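Road trip snacks: does anybody still buy them ahead of time?
Forum: Long Drives and Short Stops

ploverpants wrote:
We're driving up to the lake at Ploltholm again in July, which is 15 hours if you don't stop and we stop constantly. My husband wants to buy everything at gas stations as we go. I want to shop ahead and portion it out like my mom did, one bag per kid per day, and when it's gone it's gone. We've been having this argument since before we had kids! Who's right? Also, please tell me how you keep a car full of people fed without everybody feeling gross by the state line.

tollboothtim wrote:
Buy ahead. I priced it out on our last trip and we'd dropped 51 dollars at gas stations before lunch on the second day, and most of that was drinks. A case of water and a big bag of small candies would have cost us maybe a third of it.

The small packs are the way to go, by the way. You hand one back over the seat and you're done. With the big bag somebody always ends up wearing it.
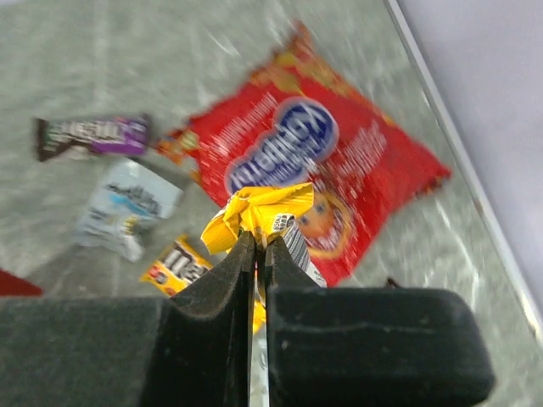
The other thing I do is keep a cooler up front where the passenger can reach it without unbuckling. Cheese sticks, grapes, cut up cucumbers with salt. My kids will eat a cucumber in a moving car that they would never touch at the table and I don't ask questions.

marge_in_charge wrote:
Going to disagree with Tim. The gas station stop IS the trip. I remember basically nothing about the places my parents drove us to, but I can tell you exactly which stop had the cherry slush. Give each kid a few dollars and let them pick. They're so slow about choosing that you get a good leg stretch out of it too.

tollboothtim wrote:
Marge, with respect, you have one kid and I have four. "So slow about choosing" is 40 minutes at my house.

marge_in_charge wrote:
Ha, ok, fair. Set a timer?

ploverpants wrote:
This is exactly how it goes in my kitchen, you two could be us. Can I ask about chocolate though? I had a bag of it go to soup in the door pocket last summer and I'm still finding it in the seat belt buckle.

quietlane23 wrote:
Anything with a candy shell does a lot better than a plain bar, but even those get weird if you leave them on the dash. Mine ride under the passenger seat in a lunch bag with one ice pack. Not in the cooler, they sweat when you take them out and then the color comes off on everybody's hands.

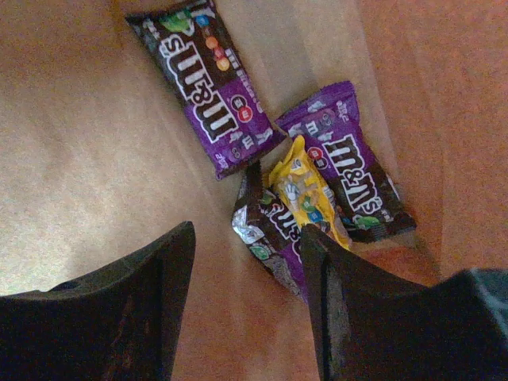

I also save the sweet stuff for the last 3 hours. If they get it in the morning they're wild by ten and asleep by noon, and then they're up half the night in the motel. Pretzels and apples first, sugar late. We do the run from Mwaipopo to my sister's place twice a year and this has held up every time.

tollboothtim wrote:
Sugar late is how you get a kid bouncing on a motel bed at eleven. Mine get theirs right after lunch and then we stop at a playground. Hard disagree on that one, but I'm stealing the lunch bag under the seat.

rustywagon wrote:
Has anyone tried the Lekia backseat organizer? It hangs off the headrest and has a pouch for trash. Mine sagged a bit once the water bottles went in, but the trash pouch alone made me happy. My neighbor has the Rirari one and likes it, the pockets looked kind of shallow to me.

marge_in_charge wrote:
I just use paper gift bags left over from birthdays. One for snacks, one for trash, and whoever mixes them up has to sit in the middle.

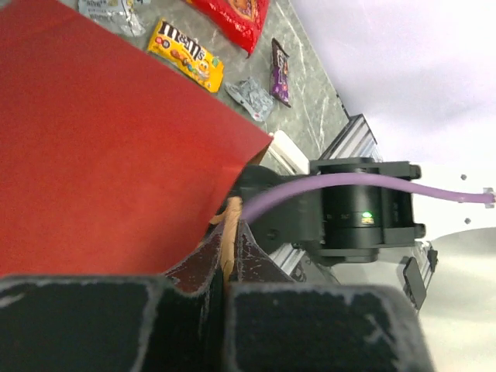
Last edited by ploverpants on 30th May

ploverpants wrote:
Update, we have a treaty. I'm packing breakfast stuff and all the drinks, plus a bag for each kid with their name on it. He gets one gas station a day where everybody picks one thing, and he's in charge of the timer. Chocolate goes under the seat. We haven't settled sugar early vs. sugar late so I guess we'll do one each way.

quietlane23 wrote:
Bring more wipes than you think. And put a spare set of clothes for each kid on TOP of the luggage, I learned that one on the shoulder of a highway.

tollboothtim wrote:
Seconding the clothes. Are you doing it in one day or stopping over?

ploverpants wrote:
Stopping over, about halfway. I'm not a hero.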